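Talk for the Hullach writers' evening, 2019-11-13
Speaker notes, second version. Cut down after the run-through with Bohumila, which came out far too long.

Working title: What the second chapter is for

Start. Say hello, thank Vendula Vlček for the invitation and for reading the early draft. Check that people at the back can hear. Ask who has a novel on the go. Then ask who has a first chapter they have rewritten more than five times. Wait for the hands.

Opening point. Most of us have put a lot of work into page one. We have been told that editors stop reading there, so we polish it until there is nothing left to polish. Then the second chapter arrives and it is a different book. It is slower, it explains things, and someone usually sits down and remembers their childhood.

I read for the Grolden open submissions in October. 400 openings came in, and each writer sent the first two chapters. I kept a notebook. I won't quote from anyone's work tonight, and none of what I say is aimed at a particular entry. If you sent something in and think I mean you, I don't.

What I wrote in the notebook most often was "stops here". I wrote it nearly always within two pages of the start of chapter two.

(Pause. Drink some water. Don't rush this bit, I rushed it in the run-through.)
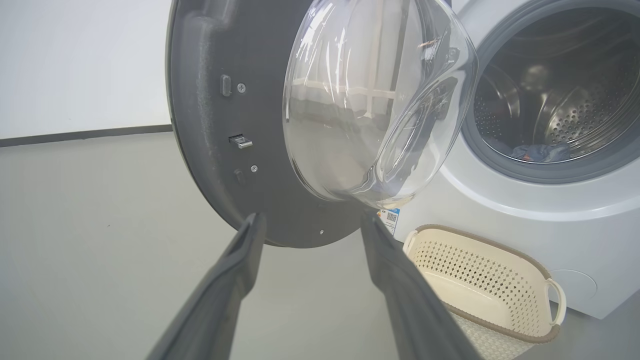 So what is the second chapter for? My answer is that it shows the reader what sort of book they are in for. The first chapter can get by on a surprise. The second has to show that somebody wants something and is going to go on wanting it. It doesn't need a chase or a death. It can be set in a kitchen or a utility room, on a weekday, with the washing machine door standing wide open and two people on either side of it who have not spoken since breakfast. If one of them wants to leave and the other wants not to be asked about the money, that's a chapter. If neither of them wants anything, you can put them on a burning ship and it will still be flat.

Go to the Wedel example. This is from my own work so I can be as rude as I like. Wedel was the town in my first novel, a river town with a ferry and a closed brickworks. In chapter one, Kubíček the ferryman finds a coat on the boat with a letter in the pocket. He doesn't open it. Good enough, people liked it.

In chapter two, as first written, I gave the history of the town. I went back to 1485, when the first ferry licence was granted. I had worked hard on that history and drawn a map. I had 200 pages of notes on Wedel and I wanted everyone to know it. The letter wasn't mentioned again until chapter four.

Read out the old paragraph. It is on the yellow sheet. Read it straight, don't do a voice.

Then read the new one. Kubíček takes the letter home, puts it behind the clock, and lies to his sister about where he has been. The year of the licence is still in the book. It comes up in chapter nine, in an argument about who owns the landing stage, where it matters to the people arguing.

Say this slowly: I didn't throw the history away. I waited until somebody in the story needed it.

Next part, backstory. People will expect me to say never use it. I don't think that. I think backstory works when a character is trying to keep it covered up. The sister in my book knows something about the coat. Once I understood that, I could let her past into chapter two a line at a time, because she was working to keep it out.

Exercise, five minutes. Ask them to take the second chapter of whatever they are writing and put down, in one sentence, what the main person in it wants before the day is over. Small things are fine. To get the phone back. To avoid the neighbour. If they haven't got a chapter two yet, they can do it for a book they know well.

Give them the full time. Don't talk over it.

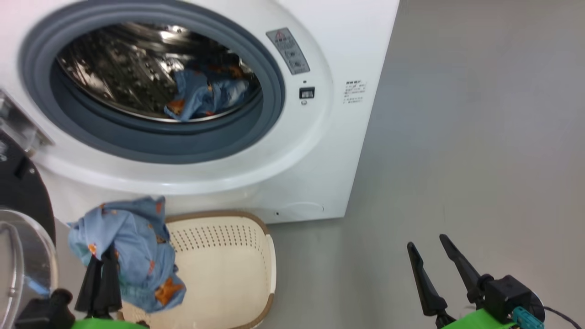

Take three or four answers from the room. If the sentences come back as "she wants to be happy" or "he wants to belong", ask what that would look like by teatime. Keep asking until there is an object or another person in the sentence. Bohumila Jelínek has agreed to go first if no one puts a hand up.

After the exercise, talk about endings of chapters. Keep this short. I used to finish every chapter on a shock, and by the middle of the book the shocks had worn out. What I do now is end on a decision. Kubíček decides to open the letter. The chapter stops with his hand behind the clock. We don't see what it says, but we know he has made up his mind, and I found readers turned the page for that just as readily.

A warning about this — it can become a trick as well. If every chapter ends on a decision, mix it up. Let one of them just finish.

Possible questions, with answers in case my mind goes blank.

Does this apply to short stories? Partly. There is no second chapter but there is usually a second scene, and it goes wrong in the same way.

What about literary novels where very little happens? Look at them again. Very little happens on the outside. The people in them generally want something badly.

How long should a chapter be? I don't know. Mine run longer than I would like.

Should you plan? I plan the first third and then a few places I would like to reach. The Wedel book was planned to the end and I had to unpick it, which took most of a winter. Other people plan everything and it suits them.

Do editors really stop at page one? Some do, if the page is bad enough. With a decent opening, my guess is that more of them stop in chapter two. Say clearly that it is a guess.

If there is time left over, read the ferry crossing from chapter three, down to where the rope slips. If there isn't, skip it.

Last thing: handouts are on the table by the door, with the exercise on the back. Remind people to sign the sheet if they want a place on the spring reading group. Thank Vendula again.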